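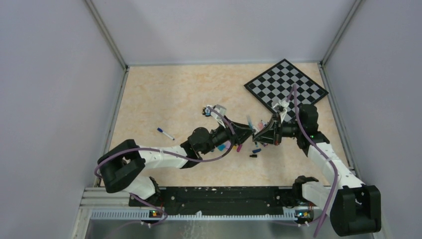
Both grippers in close, markers around the grippers. Bakilana cell, marker task.

Marker capping fault – gallery and notes
Put up by Kwame Kyei, December 22, 2023

Quick page for everybody asking what went wrong with the Bakilana cell. Short version: the left arm lost its wrist position in the log at run 306 and the controller didn't stop it. It kept sending the old angle and the two grippers came together harder then they should. No one hurt, door was shut. One cracked finger pad, replaced. Eusebio Toledo hit the e-stop.

Full log is 1798 lines. The fault is at line 1783, right near the end, so don't bother reading from the top like I did.

What we know so far:
– encoder dropout on the left wrist, 3 of them in a row
– Nokmont controller is set to hold last value on a dropout. Should be set to fault. It wasn't. My miss, I copied the settings over from the old Gundel cell in March
– speed limit near the middle of the table was off
– indicator boards under the arms stay green thru a dropout, they only show power. Do not trust green

Arms low over the table, markers to the left, checkerboard at upper right. Left wrist is the joint to look at. Cable to it is the purple one, and Eusebio wants the connector reseated and the slack checked over the whole reach before anything else.

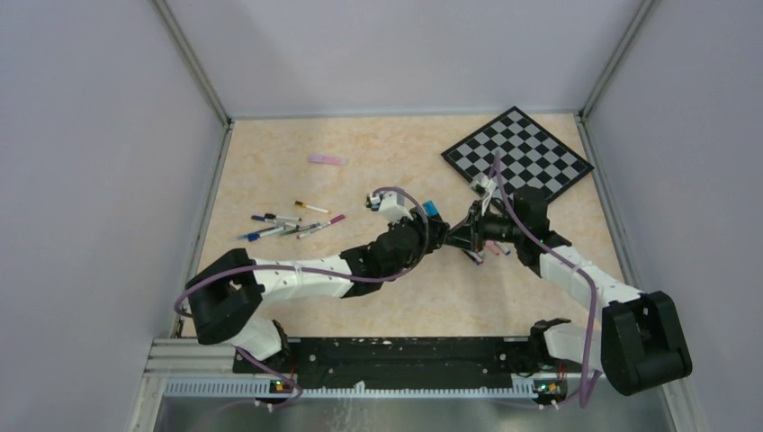
Grippers nearly meeting

Two small markers beneath them, right under where the arms meet. This kind of close work is where a bad wrist angle hurts you – hardly any room, and the other arm has no idea. Pens spread over the left and center of the table.

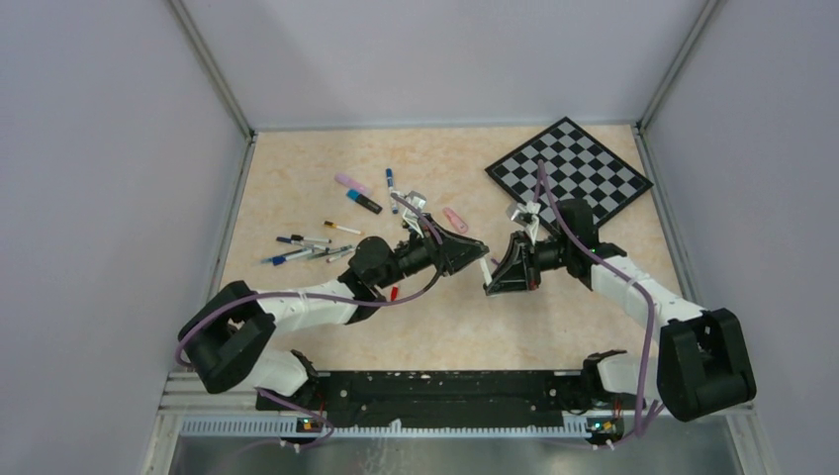 Anyway, until the hold setting is changed on both arms it's one arm at a time, other one parked and powered down. Door closed even for a slow jog. If you see a dropout warning, stop and write down the line number, don't just clear it and rerun.

Replacement encoder cable is on order. Will add the test results here when theres something to add.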